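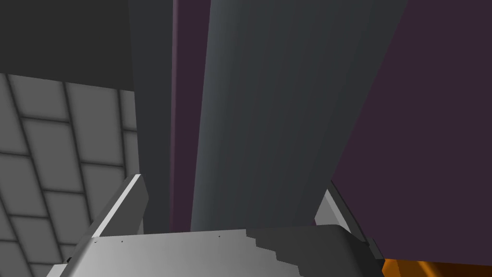
作業ノート 月曜 Mavisセル(シミュレーション側)手首カメラと双腕の再設定

先週の更新でグリッパのモデルが差し替わり、手首カメラの取り付けオフセットが既定値に戻っていた。気づいたのはSawsan Matar。学習用ログの再生中に、指の位置が以前の記録と合わないと連絡をもらった。今日はその戻し作業と、左右の腕の待機姿勢の見直し。

やったこと
・シーンはVurnureo、シードは2594で固定。部屋の配置を毎回変えると比較にならない。
・手首カメラの親リンクを確認。手首ではなく前腕側にぶら下がっていたので付け直し。
・オフセットは旧設定ファイルから転記。回転の並び順が新しいローダでは逆(wが先頭)。前回もここで半日使った。
・グリッパを全開にして、指が両方とも画角に入ることを確認。何もつかんでいない状態の絵を基準として保存。
・露出は自動を切って固定値に。壁のタイルがグリッパの金属面と同じくらい明るくなると、あとでマスクを切るのが面倒になる。

手首が上を向く姿勢だと、グリッパの板が画面の下を広く占める。旧モデルより板の張り出しが大きいらしく、カメラを少し前へ出したくなるが、実機側の取り付け位置とずれるので今回は触らない。Issaの実機班には、新しい板の寸法が正しいか問い合わせ済み。返事待ち。

双腕の確認

待機姿勢から左を先に動かし、右は開いたまま横で待たせる順番にした。両腕を同時に出すと、右の前腕が胴体の白いカバーをかすめることがある。干渉チェックの余裕は40mmに広げた。狭くすると経路は短くなるが、引き出しのような長い物を相手にすると手首の向きがばたつく。
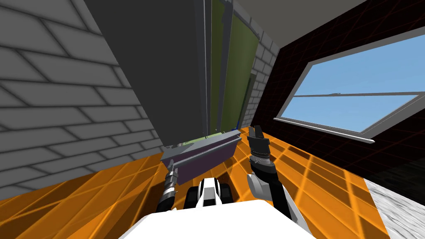 読了目安:約4分

頭側の視点がひどく傾いて見えるのは、首のロール角の初期値を疑っている。床の目地も窓枠も同じ向きに傾いているので、レンズの歪みではなさそう。左グリッパの指は紫の箱の左下の端に触れている。右は指を開いたまま箱の右に置いた。この配置なら、左右どちらの指先も頭側から見える。

箱の右上の端にある青い小片は、取っ手なのかマーカーなのか、シーンの定義を見ても名前が付いておらず分からなかった。把持目標に使う前にSawsan Yammineに聞く。

接触まわりの設定
・左指の接触剛性を更新前の値に戻した。新しい既定値は硬すぎて、触れた瞬間に値が跳ねる。
・右は変更なし。
・接触の記録は100Hz。これより上げるとログの書き出しが間に合わず、抜けが出る。

残り
・首のロール角を直したあと、頭側と手首側の時刻合わせをやり直す。片方だけ撮り直したデータは混ぜないこと。
・Skokowのサーバにある古い設定は名前に旧と付けて残してある。消さないでほしい。
・待機姿勢のファイルは左右で別々になった。右だけ読み込むと左がゼロ姿勢に戻るので、起動スクリプトでは必ず両方指定。
・照明の設定は今日は見ていない。

夕方に一度、設定一式を保存してセルを落とした。次に立ち上げる人は、最初に手首カメラの親リンクを確認してから動かしてください。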